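In Defense of the Bed as a Folding Table

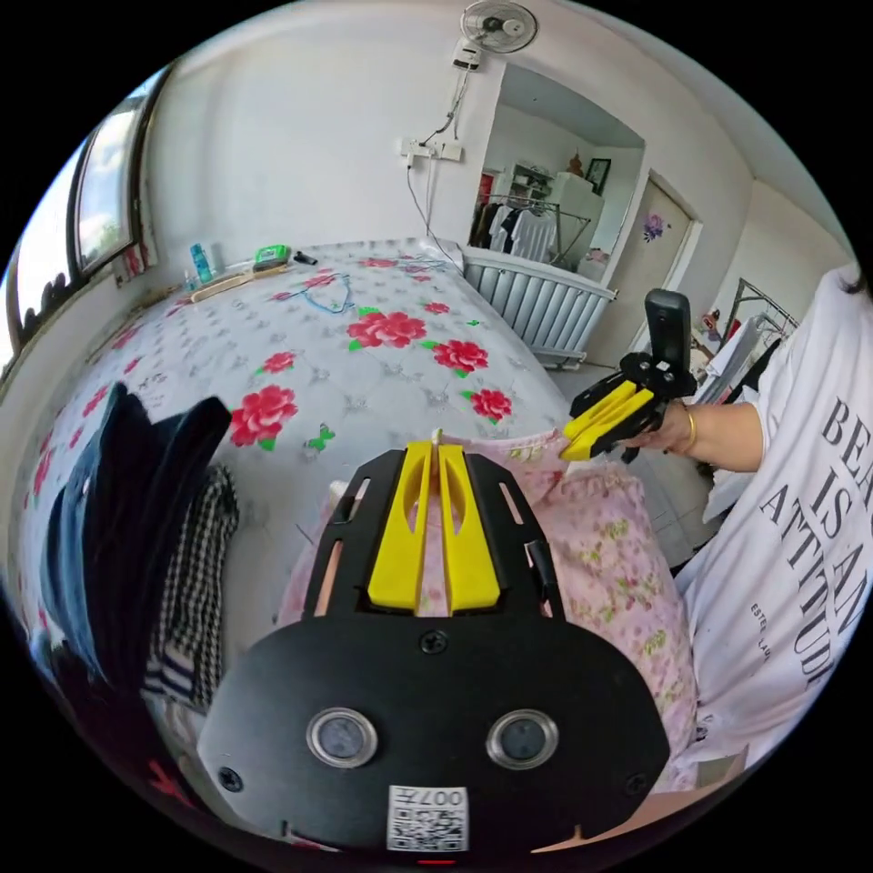 Page last changed: April, 9:40 p.m.

I have read a good deal of advice over the years on where a person ought to fold laundry, and nearly all of it is written by people with more counter space than I have. They want you at a table, at waist height, with good light and a clear surface. I am sure that is very nice. I have folded on beds for most of my life and I would like to put in a word for it.

Start with the size of the thing. A bed is the largest flat surface in most homes, and a piece of pink flowered fabric that would hang off three sides of a kitchen table can be spread all the way out on it. You can get hold of an edge and look for the corners without anything sliding to the floor. For years I folded on a little drop-leaf table I bought secondhand on Feria Street, and I spent half my time picking up pillowcases.

Then there is the matter of company. Big pieces go better with two people, one at each end, and a bed gives both of them room to stand and reach. My aunt and I did the sheets together when I was small, in her upstairs apartment at 113 Roltcombe Avenue, and I still think of folding as a sort of slow dance, where you walk toward each other with your corners up and then back away again. We talked the whole time, mostly about food. I don't believe we would have talked half as much on a sofa.

I will admit the quilt makes a difference. Mine are all busy ones, and I know the argument for a plain cover - you can find a stray sock on it. But I like a white quilt with big red roses on it, and green leaves, and little butterfly sorts of shapes wandering around in between. Small flowers on top of large flowers never bothered me. My aunt had a bedspread from Ziółkowski's, the dry goods store downstairs, with so much going on in it that you could lose a handkerchief for a week, and she would have been insulted if you had suggested beige.

The bed has its troubles, of course. It is low, and by the end of a long pile your back will have something to say. I kneel for the small things, or I sit right in the middle with the pile in front of me like a child with blocks. A mattress is soft, too, so you can't press a crease into anything the way you can on wood. I used to mind that. Now I smooth with the flat of my hand and call it done.

And things collect. A cord left in a tangle, a bottle, a little box on the ledge by the wall that has been meaning to go somewhere else. I clear the bed itself when I start a big load and let the ledge alone, or I'd never get to the towels.

What I like best is that a bed puts a limit on you. I once left a basket of clean clothes on the Zendell dryer for 2 weeks, taking out a shirt every morning, and felt perfectly fine about it. You can't do that with a bed. Come ten o'clock at night you want to lie down, and there is your laundry, and so it gets folded, even if the last few things are folded rather badly.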